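Teaching by Hand: An Interview with Bautista Quezada

Bautista Quezada leads the demonstration program at Rendberg, where people perform simple table tasks with hand-held grippers so that a robot can later learn from the recordings. The office at Stondano has collected 2128 demonstrations since April.

"We began with remote control," Quezada said. "The operators were capable, but they were slow, and they could not feel what they were holding." 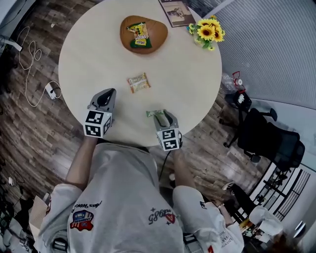
The present task is the handling of small packaged snacks. "A packet gives way when it is gripped, and each person closes the fingers a little differently," Quezada said. "We do not correct this. The model should be given that variety."

New staff members practice for 4 hours before their work is kept. Sessions are limited to 10 minutes, after which the operator rests. Quezada stated that tired hands produce hurried motions, and that a hurried motion is difficult to remove from the data later. 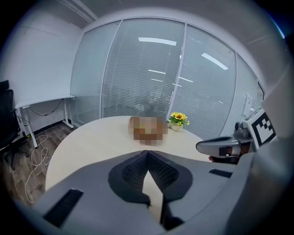 Remote Control Retained

The older method has not been abandoned. Potgieter, the partner firm, still uses it for corrections when a trained robot hesitates. "A person takes over, completes the motion and returns control," Quezada said. "Those few seconds are very useful to us."

A second task, folding cloth, will be recorded at the Billis office next.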